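Reuse of Rigid Food Packaging as Mixed Toy Storage
Project report, Household Storage Unit, Brelton

1. Purpose

The project looked at whether rigid plastic boxes sold as food packaging can serve as storage for small mixed toys in a shared playroom. The playroom at the Berkura family center keeps its toys in fabric bags. Staff reported that items at the bottom of the bags are rarely taken out, and that children empty the whole bag to reach one object. An open box with low, stiff walls was proposed as a replacement.

The work covered three questions: how full a box can be before its contents become hard to put back, which shapes use space poorly, and whether the printing on a reused box causes confusion at cleanup time.

2. Materials

Boxes were collected from households over one term. Only boxes with straight sides and no cracks were kept. Lids were set aside and are not part of this report. Each box was washed with dish soap, dried overnight, and checked along the rim with a cotton cloth. Any box that caught the cloth was rejected.

The toy stock included play food, small figures, and soft plastic animals. A few natural and decorative objects were included at the request of the center, which uses them for sorting games. Plush toys were left out of the box trials. They compress under load, so a fill level measured with plush toys does not carry over to hard ones.

Loading was done on a flat surface covered with light grey fabric marked with a faint grid. The fabric keeps round items from rolling and reduces noise.

3. Loading method

The total budget of items was fixed at 17 per trial, split between the box and an overflow tray. Items were placed by hand, largest first, with no pressing down. A box was rated as full when the next item could not be set in place without moving another. Tall items were allowed to rise above the rim if they stayed upright when the box was slid 50 cm along the surface.

Long curved items were placed at one end. Round items went to the opposite end or into a corner. Flat cards were kept out of the box in all trials because they bend when the load shifts.

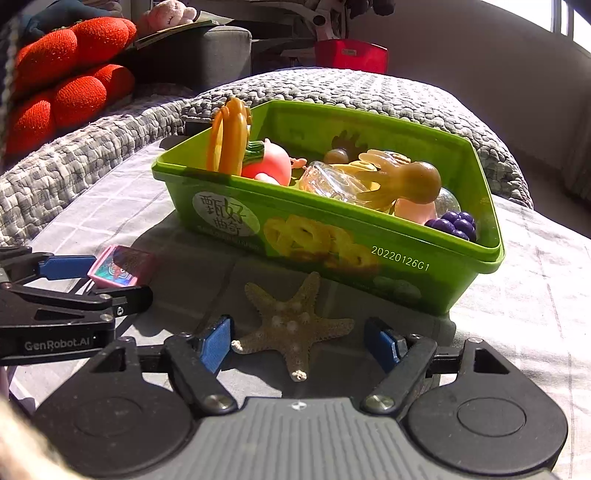 Report prepared by: the Storage Group, second-year Product Studies
Course: Materials in the Home
Supervised project, Wednesday section

4. Observations

The lime-green box held a mixed load of the kind the center uses every day. The toy banana bunch, placed at the left, stands with its fingers above the rim. It takes up little floor area for its size, but it sets the stacking height of the box, and a second box cannot rest level on top of it. The clear ball is at the right end with the purple grape cluster in front of it against the wall. This pairing was kept as a standard position because the grapes fill space that the ball leaves open.

The octopus was the least efficient shape in the stock. Its curling tentacles lie over neighboring items and hide them. In the center position, a bottle on its side gave a stable load but covered more floor than a bottle standing up. We kept it on its side for safety.

The dried starfish was handled outside the box. Its arms are stiff and the surface has small knobs that may chip against hard plastic. A shallow tray is recommended for it.

5. Printing and labels

The front of the green box still carries its round label, 甄好曲奇, and a picture of yellow ring-shaped cookies. The code 20220126G1 is printed in white near the right end. We had planned to remove all printing with warm water and a scraper. The center asked us to leave one box as it was, and the children used the cookie picture to identify it. Staff objected on the grounds that a food picture on a toy box could mislead younger children. The question was not settled. A cover label from Skaltetti was tried on two other boxes and lifted at the corners after washing.

6. Load limit

The working limit was set at 2,000 g per box, including a margin of 500 g for items added by children. The limit follows the Chávez lifting table used in our course. No box in the study reached it. Volume ran out before weight in every trial.

7. Remaining work

The handling of lids, the stacking problem caused by tall items, and a longer wash test on cover labels are left for the next group. The rejected boxes are stored in the workshop under the rear bench.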